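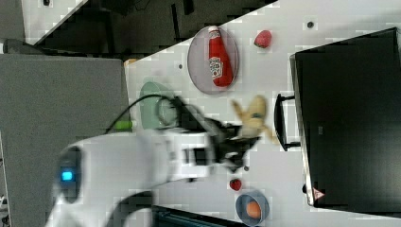
Attachment 1: Banana in the gripper, cable loop over the wrist.

Home Tickets Open Closed Parts Knowledge Base Log out

Ticket 464: Gripper communication drops during table picks
Cell: Skollosura, kitchen table
Site: Amin
Controller software: Faltent
Gripper: Hiton, two-finger
Priority: Medium
Status: Monitoring

Problem as reported

The arm stops partway through a pick cycle with "tool not responding." The controller holds position, brakes engage, and the gripper keeps its last commanded width. After a tool power cycle the gripper comes back and the program can be resumed. No fault is logged on the arm joints. The operator reports that stops are more frequent on picks near the toaster oven than on picks at the colander side.

Log

8:40 a.m. Pulled the controller log for the last 600 cycles. Found 9 tool timeouts. All of them fall within moves that end with the wrist rotated toward the oven door. No timeouts with the arm at home or during gripper open/close with the arm still.

8:55 a.m. Checked tool supply voltage at the controller with the gripper idle and with the gripper closing on an object. Within limits both times. Supply ruled out for now.

9:10 a.m. Swapped the communication adapter for the spare. Ran the oven-side moves at reduced speed and got a timeout on the second pass. Put the original adapter back. The spare is in the drawer, marked as tested good.

9:30 a.m. Jogged the wrist by hand through its range in free drive with the gripper status page open. Status is steady until the last part of the rotation toward the oven, then it flickers. Holding the cable at the connector and taking the pull off by hand stops the flicker. Cable or connector strain, most likely at the connector.

9:50 a.m. Opened the connector. One data conductor had broken strands at the crimp. Insulation otherwise good. Cut back, recrimped, fitted new strain relief. Checked continuity on all conductors while flexing the cable. No change in reading.

10:15 a.m. Rerouted. The old tie point held the cable too tight with the wrist fully rotated. Moved the tie back along the arm and left 20 mm of extra slack at the far end of rotation. Slack must not be increased past this. A larger loop can catch on the oven handle when the arm comes in low.

10:30 a.m. Reset the table to the standard layout for the test run. Positions are taught from this layout, so the colander, plate and mug go back on their marks before any run that is to be compared with the old logs. 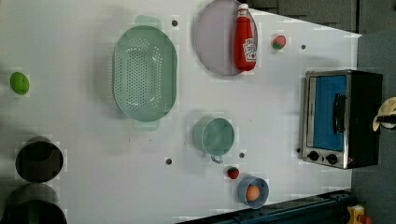 Attachment 2: Table from above, with colander, mug, ketchup on the plate, toaster oven at right.

10:45 a.m. Ran the pick program at reduced speed, oven-side moves only. No timeouts. Raised to normal speed and repeated. No timeouts. Gripper status steady on the page throughout.

11:05 a.m. Checked the tool center point, as the connector work meant taking the gripper off the flange. Touched off against the reference pin from four directions. The result was outside tolerance in one direction. Flange screws had been tightened unevenly. Loosened, reseated, tightened in a cross pattern, touched off again. Within tolerance. Saved to the Faltent tool file and wrote over the old entry.

11:20 a.m. Started the full program, all positions, normal speed.
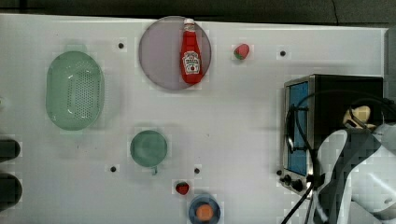 The full program finished without a stop. Joint currents at the wrist match the earlier logs, so the new cable route does not add load that the controller can see. The mounting rail bolts were checked at the same time and none needed tightening.

Cause

Broken strands at the tool cable connector, from tension at the end of wrist rotation. The tie point was too far forward.

Still open

1. Repeat the 600-cycle log check once the cell has run that many cycles on the new route. Close the ticket if the timeout count is zero.
2. Order a replacement tool cable. The recrimp is acceptable for use but the cable is shorter than it was and will not take a second repair.
3. Add the tie position to the Skollosura setup sheet. The current sheet gives the cable part only and says nothing on routing.
4. Operators: if the tool timeout returns, do not cycle power straight away. Leave the arm where it stopped, write down the wrist angle, and add it to this ticket.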